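Papierreste, Regalböden und ein Staubwedel — unsere Galerie rund ums Aufräumen

Willkommen in der Galerie von Susach! Wir sammeln auf diesen Seiten alles, was mit Ordnung in kleinen Räumen zu tun hat: Regale, Tische, Körbe, Lappen, Bürsten und was sonst so in der Besenkammer wohnt. Seit dem letzten Heft im Dezember sind 19 Zuschriften zum Thema Bastelreste eingegangen, und jede einzelne hat Spaß gemacht. Offenbar kennt das jeder Haushalt, in dem gern geschnitten und geklebt wird: Man ist fertig, die Karte ist wunderschön geworden, und überall liegen Papierschnipsel.

Deshalb geht es diesmal um das kleine Tischregal. Wir mögen diese zweistöckigen Modelle sehr, weil sie auf jedem Basteltisch Platz finden und man darunter noch etwas abstellen kann. Nur sammelt sich eben auch auf jeder Ebene etwas an!

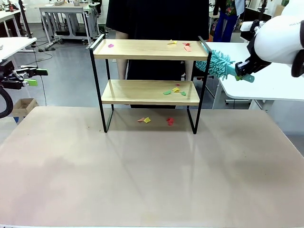
Heft 4 · Seite 47

Zwei helle Holzböden in einem schmalen schwarzen Metallgestell, dazu Schnipsel in Pink, Gelb, Rot und Grün — da bekommt man sofort Lust, loszulegen. Der Wedel mit dem türkisen Chenillekopf ist oben an der rechten Seite des Regals schon in Stellung.

Unsere liebste Reihenfolge bleibt die von oben nach unten. Erst der obere Boden, dann der untere, zum Schluss die Tischplatte. Was beim Wischen herunterfällt, landet so immer auf einer Fläche, die ohnehin noch drankommt, und am Ende fegt man alles in einem Schwung zusammen (ein Stück Karton als Schaufel reicht völlig).

Chenille ist für solche Regale ein wunderbares Material, weich und dicht, und die flauschigen Fransen kommen auch gut in die Ecken am Gestell. Zerknülltes Papier nehmen wir trotzdem lieber mit den Fingern auf. Den Wedel danach kurz über dem Papierkorb ausschütteln, fertig.

Und bitte nicht alles wegwerfen! Größere Reste wandern bei uns in ein Schraubglas, nach Farben getrennt, und werden später zu Konfetti, Mosaiken oder Geschenkanhängern. Eine Leserin aus Bolludbridge hat uns ein ganzes Lesezeichenset aus solchen Resten geschickt — wir waren hin und weg. Die Bilder dazu folgen in der nächsten Galerie.

Kontakt | Impressum | © 2026 Susach | Nach oben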